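Brallmont Combat Sports Club
Progress report to the Stendska Fund
May 24, 2025

Enrollment in the youth wrestling and amateur MMA program stands at 78, up from 65 in January. Most of the new members are in the Tuesday beginner group, which Stella Mbwambo coaches. The evening group has stayed level.

The second practice mat was paid for out of the first installment. Both mats are in use every evening the gym is open. We have not yet replaced the heavy bag mounts, as the first quote came in over budget and we are waiting on another.
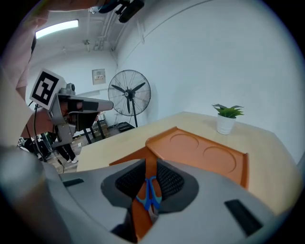 Will the club enter fighters in the fall amateur card?
We plan to enter four, all adults with at least one full season of sparring. Final names depend on medical clearance and on weight checks by their coaches.

Two of our lightweights fought at the Muna open this spring. One won by decision. The other lost in the second round by armbar and is back in training. Coach Stan has moved both onto a longer grappling block, with sparring held to 30 minutes a session.

Spending is on plan except for travel, where van rental cost more than we allowed. We ask to move the unused part of the printing line to cover it. Receipts are attached to the budget sheet.

Still open: the second quote for the bag mounts, the first aid refresher for assistant coaches, and a signed gym lease for next season.

Liesbeth Willems
Program Manager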